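The old tower gets one more year

I have been putting this off since March, but the side panel finally came off and I have opinions. 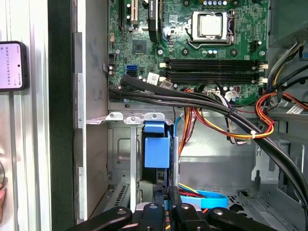 How we got to this point

So the tower lives under the desk in the back bedroom, and it mostly does two jobs: it holds every photo I have taken since college, and it plays music while I fold laundry. Lately it had started sounding like a hair dryer. I'd be on the phone with my friend Kazue and she would ask if I was vacuuming. I kept saying I'd look at it, and then I'd turn the music up.

I'm not a computer person, by the way. I can follow instructions and I own a good screwdriver, and that's about it. I had never seen a processor in my life before this! It's a much smaller thing than I expected, a shiny silver square held down by a metal bracket with a little lever on it. I had sort of imagined something with lights.

What I wanted to do

My list was short. Clean out the dust, put fresh paste on the processor, and figure out whether I could add memory. There are four black memory slots in a row, with white and tan clips at the ends, so at least I know where it would go. The memory is still in my shopping cart because I keep talking myself in and out of it (a pair I liked was $50, and then I found another pair, and then I made dinner).

I also wanted to know which part was the hard drive, seeing as my whole life is on it. It's the black one in the blue plastic caddy, down under the metal bracket. I copied everything off before I touched a single screw – 141 folders, and it took up to 6 hours. I went to bed in the middle of it.

The cables, though

I don't know who decides how these get routed, but there's a fat black bundle running diagonally right over the board, plus yellow, red, black and orange wires hanging down the side by the power supply. There's a zip tie on one loop, so somebody tried. I want to tie the rest back properly, and I have a bag of Velcro straps from the garden shed that should do fine.

Margus from next door has offered to check my work before I plug it in again, in exchange for banana bread. Fair deal. The bread is in the oven now and I still need to find where I put the screws.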